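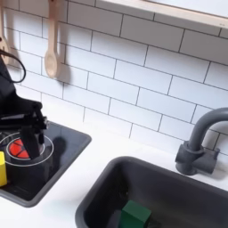

Tuesday, morning session

Collection resumed on the kitchen station at the Planier site. The target for this phase remains 2751 accepted examples, and the running total stood above 2000 when the session opened. The station was laid out according to the Niltum task sheet, with the blocks and the round red object in use together with the dark gray cylinder. The arm was homed and the gripper opened and closed 5 times before recording began, as the procedure requires.

Work was confined to the burner side of the counter. The operator is asked to bring the gripper down from above, with both fingers pointing straight down, and to approach the cylinder at an even pace. Episodes in which the operator stopped for a long time above the object were marked for review. The present instruction is that hesitation should be kept in the record if the task was completed, but labeled. Leson has asked for this label to be applied to the earlier batches as well. A decision on who will carry out that work is pending.

It was noted again that the cylinder and the surface under it are close in color. The annotation team had reported difficulty in placing the lower edge of the cylinder in some episodes. No change to the lighting was made today, as a change in the middle of a batch would divide the set. The matter will be raised when the batch closes.

Afternoon session

4 episodes were rejected. Two had the wrong text instruction attached, one was started before the arm had come to rest, and one was ended early by the operator. The rejected files were moved to the holding folder and were not deleted.

The Aidoo upload was begun at 3:30 p.m. and was still in progress at the end of the shift. The checksum list has been saved with the session log.

The wording of the instructions was discussed at the close of the day. Operators have been using "pot" and "cup" for the same object. Both words are to be accepted for the present, and the written form should follow what the operator said at the time of recording.

To be carried forward: starting positions for the yellow block, replacement of the worn floor tape, and the sink tasks, which have not yet been scheduled.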